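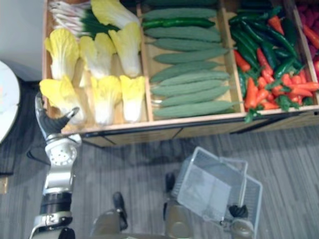
The two-armed robot at the produce bin, cabbages on one side and baskets in the other hand.

Our training shop at Naylor is getting a robot of its own, and I've spent most of May with my head in the sums. The short version for anyone who only wants the news: the board has said yes to one machine, bought outright, with a second one pencilled in if the first earns its keep.

The longer version starts with the produce bin. We picked veg as the test job because it's the work our trainees ask about most, and it's a proper nuisance for a machine. A napa cabbage is wide and awkward, a cucumber is long and wants to roll, and a chilli is a skinny little thing that slides under its neighbours the second you go for it. All of ours are artificial, I should say, so please stop asking me if you can take the leftovers home! A set of pretend veg costs us once and then sits there happily for years, and that was the easiest line in the whole budget to get through.

Now, the money. I'm not allowed to print the full price until the paperwork is signed, but I can tell you how it splits. Out of every pound we're spending this year, 60p goes on the robot itself. The rest is grippers, spare cables, the service plan, a bit of flooring and staff time, and I'd badly underestimated nearly all of that in my first draft (the flooring I'd left out completely, sorry to everyone who had to sit through version one).

We had two quotes in front of us. Bremier wanted to rent us a machine by the month with everything thrown in, and I'll admit I was tempted, it all looked so tidy on a single page. Pruta would sell us one, with the service plan as a separate bill. Over one year Bremier came out cheaper. Over three it didn't, and we're planning to be doing this for a lot longer than three, so Pruta it is. The quote number is 703 if you're in accounts and have been hunting for it. I've had four emails.

A few things I'd pass on to any other training shop thinking about it. Ask for the gripper prices first. I went in asking about arms and bases and battery life, and then found that the fingers are what you end up replacing, and that there are several kinds, and that you'll probably want more than one kind if you're handling both a fat cabbage and a stack of mesh baskets. We've put in for two spare sets.

Measure your aisles as well. I'd measured ours with a shopping trolley in mind, and a robot with both arms out takes up a fair bit more room than that. We're allowing 80 centimetres clear on either side of the bin, so the greetings card rack is moving to the back wall. It was never very popular.

And do budget for people. We've set aside 30 hours of paid staff time for the first stretch, for learning the controls and tidying the bin again between goes. My first draft had that down as nothing, on the grounds that we'd fit it in. We would not have fitted it in.

The software was the one real argument. It comes through Varko, on a yearly licence, and I don't love yearly licences, they have a way of creeping up. We've asked for the price to be held for the second year and we're waiting to hear back. If they say no we'll still go ahead, but the second robot drops down the list behind the new tills.

What's it all for? Mostly so that people who train with us can get used to working alongside one of these before they meet it in a job. The first sessions will stick to the produce bin: picking, putting back, loading baskets, moving them along. We'd like to get to shelves later on and I've got my eye on the bakery counter too, though there isn't a penny in this year's plan for pretend bread.

Delivery is down for the autumn. The carpet stays for now, since the supplier has no objection to it, and the new flooring will go in by the loading door where there's a lip that needs levelling. There'll be a copy of the budget pinned up in the staff room by the kettle, with the totals filled in once we've signed. If you spot a mistake in it, write it on the sheet in pen, please, as the pencil ones keep getting rubbed off.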